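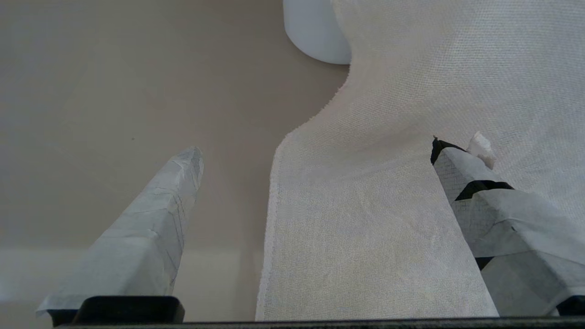 ### 3.2 Collecting the demonstrations

Okay, so how did we get our 149 towel folds? I drove most of them myself, by remote control, and Daranee Nuchit drove the rest once my thumbs gave out. I'd bring the fingers down over the cloth, pinch a corner, lift, and let go whenever the fold looked decent to me (my standards did drift!).

**Figure 2.** Wrist view from the cloth task, with both taped fingers over the tabletop and the woven cloth.

We also tried guiding the arm by hand, which felt great for big sweeps and awful for pinching, so I dropped 13 of those runs. Everything else went into training at 3,000 steps per model. Bernardo Bastos still thinks I should've kept the bad ones, and we get into that in Section 4.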